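Colored Water, Clear Plastic: Gallery from the Girnalov Bench

Home > Projects > Trisus > Galleries

In this gallery I collect pictures from the Trisus task set, the part which we call "liquids". Trisus is our project for teaching one arm to do simple laboratory chores from examples. A person moves the arm through the chore, everything is recorded, and later the learning system is trained on the recordings. The bench is in the Girnalov building, on the ground floor, and the training is done by our colleagues at Odthorpe.

I have kept the text short. Readers who want the numbers and the file format will find them on the Karunaratne page, which has the name of the room where we first made such recordings.

One recording is called an episode. In the liquids part an episode can be very small: take a tube out of the rack, put it back, bring a cup to a bowl. Before each episode the arm goes back to a start position with the gripper open, and the operator waits until the start tone has finished. In the early weeks we did not wait, and the first movement was missing from many files. 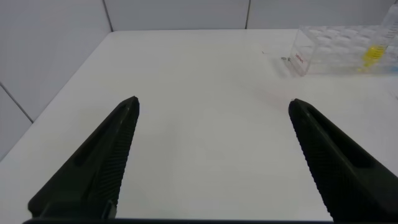
The start position is the same only on paper. We ask operators to change it a little every time, some centimeters to the left or to the right, sometimes higher. If all episodes begin from the same point, the system learns the path by heart and is lost when somebody moves the rack. We made this mistake with the first 40 episodes, and they are now used only for checking the software.

The table has white walls on purpose. We wanted a calm background for the first part of the work, where the important things are transparent and difficult enough. A busier background will come in the second part.

About the liquids: it is water with food color, nothing else. The colors make it possible to say in the instruction which tube is meant, for example "take the yellow one". Each episode is saved with one such sentence, written by the operator in his or her own words. We do not correct the sentences, also when the grammar is not perfect (mine is often not), because the people who will later give instructions to the arm will not write perfect sentences either.

Clear containers are the hardest objects in our set. In the picture from the wrist, the wall of a cup can almost disappear against the table, and only the rim and some reflections remain. For this reason the operators are asked to close the gripper slowly and to look at the wrist picture on their screen - not at the table.

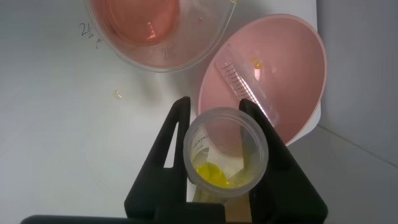

A small clear container between the fingers, with a little yellow liquid at the bottom. The pink bowl and the glass bowl are behind it.

Drops on the table are allowed. At the beginning I wiped the bench after every episode, and the recordings became too clean. Now we wipe it at the end of each block, and a block has 5 episodes. If there is a real puddle, the operator stops, marks the episode with the word "spill" and dries everything. These episodes are kept in a separate folder and we do not throw them away.

We save 2 views at the same time, one from the wrist and one from the head. The wrist view is good for the last part of the movement, when the fingers come near to the object. The head view shows where things stand and which tube is next to which. Some of the small chores can be learned with the wrist view alone, but for instructions like "the tube on the right" this was not enough.

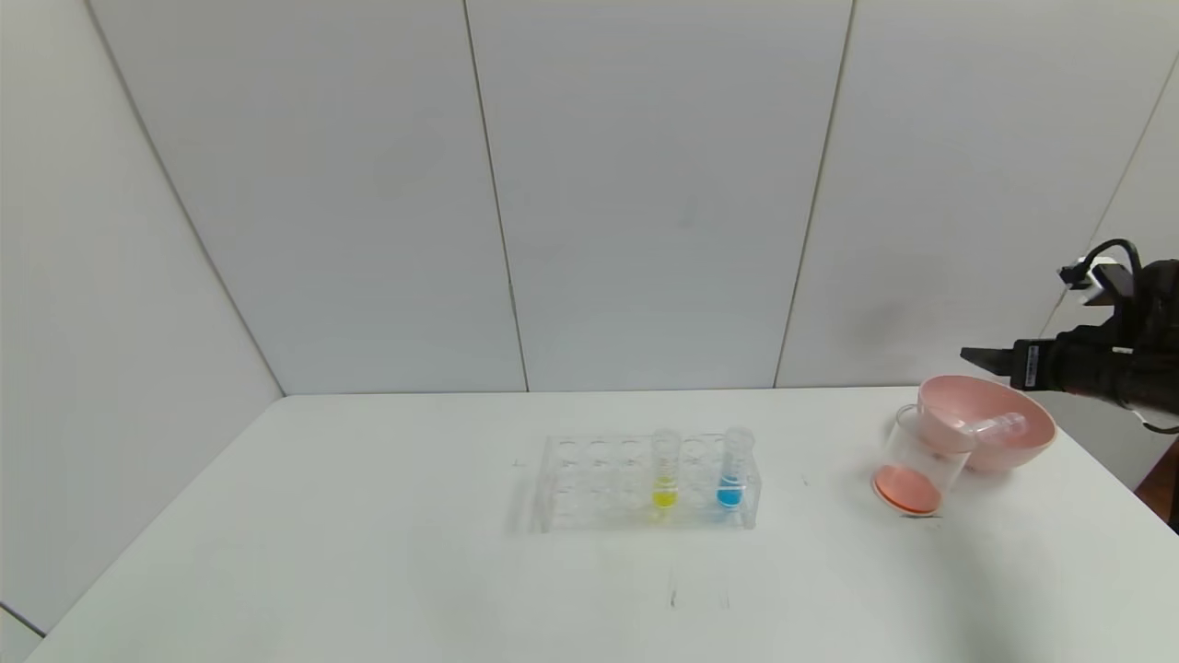

The places of the objects are changed between blocks. The operator gets a card with a simple drawing, and on the card the rack can be nearer or farther, and the cups and bowls can change sides. It is not necessary to be exact. I prefer when every operator reads the card a little differently, because this gives us more variety than any drawing I could prepare.

Until the end of March we had 138 accepted episodes in the liquids part. This is less than planned. The slow step was the checking: each episode is watched once from beginning to end by a person who did not record it, and this person decides if the sentence and the movement fit together. Most of the rejected ones had the wrong color in the sentence, which is an easy mistake when one is tired. On Tuesday afternoons we now do only checking and no recording.

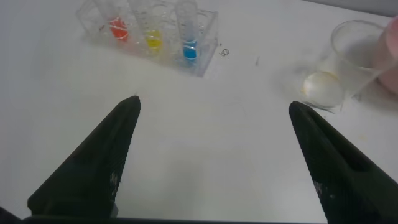

Red-orange, yellow and blue in the rack, seen from the wrist with the gripper open. A clear cup stands on the right.

The next gallery will show the powders part, with spoons and small dishes. The sentences for the liquids part can be read in the text file at the bottom of the Karunaratne page - the wrist and head recordings are sent on request to groups which work with Odthorpe.

Back to all Trisus galleries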